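4.3 Preparação da garra para a remoção de discos

Esta secção aplica-se à célula de desmontagem Fokeo com garra de dois elos e câmara de pulso. Deve ser seguida na primeira instalação, após a troca de uma ponta de dedo e sempre que a célula mude de modelo de computador.

Antes de começar

Coloque o robô em modo manual e limite a velocidade a 3 % na consola. Desligue o computador da corrente e retire a tampa lateral. A caixa fica deitada sobre a mesa, com o interior virado para cima.

ATENÇÃO: não introduza as mãos na caixa com os accionamentos activos. As chapas metálicas do suporte dos discos têm arestas vivas.

Verificação da garra

1. Abra a garra até ao batente e corte a alimentação dos dedos.
2. Verifique os parafusos sextavados interiores das placas laterais e dos elos, um a um. Se algum rodar à mão, retire-o, limpe a rosca e volte a montá-lo com fixador médio.
3. Mova cada elo em todo o curso. O movimento deve ser contínuo, sem folga lateral perceptível.
4. Limpe as pontas dos dedos com um pano que não largue pêlo. Retire com pinça as fibras presas na extremidade.
5. Confirme que os cabos têm folga suficiente para a rotação completa do pulso.

Nota: as pontas finas são peças de desgaste. Substitua-as aos pares a cada 500 ciclos – ou antes, se estiverem dobradas.

Ensino da posição de aproximação

6. Carregue o programa Grarner 513 e seleccione o ponto "Disco, aproximação".
7. Desça a garra na vertical, ao lado da fonte de alimentação, sem tocar na calha metálica do suporte.
8. Oriente a ponta do dedo para o suporte azul do disco e pare antes do contacto.
9. Verifique na imagem da câmara de pulso que a ponta, o suporte azul e a calha estão visíveis ao mesmo tempo. Grave o ponto.
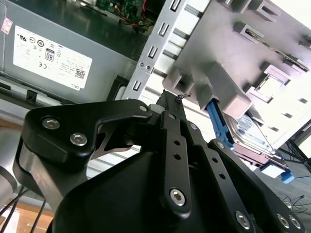 Baldur Kirkegaard observa que, nas caixas em que o disco fica muito perto da calha, prefere gravar um ponto intermédio cerca de 2 cm acima do suporte e só depois o ponto de aproximação. Segundo ele, o passo 7 feito de uma só vez obriga a repetir o ensino com demasiada frequência.

O ponto intermédio é opcional. Se o usar, atribua-lhe o mesmo referencial do ponto de aproximação.

10. Reponha a alimentação dos dedos e execute o percurso em vazio, passo a passo, com a mão no botão de paragem.
11. Se a garra roçar na calha ou na fonte, pare, recue pelo mesmo percurso e repita a partir do passo 7.
12. Guarde o programa e registe a alteração na folha da célula.

Para a extracção do disco, ver 4.4.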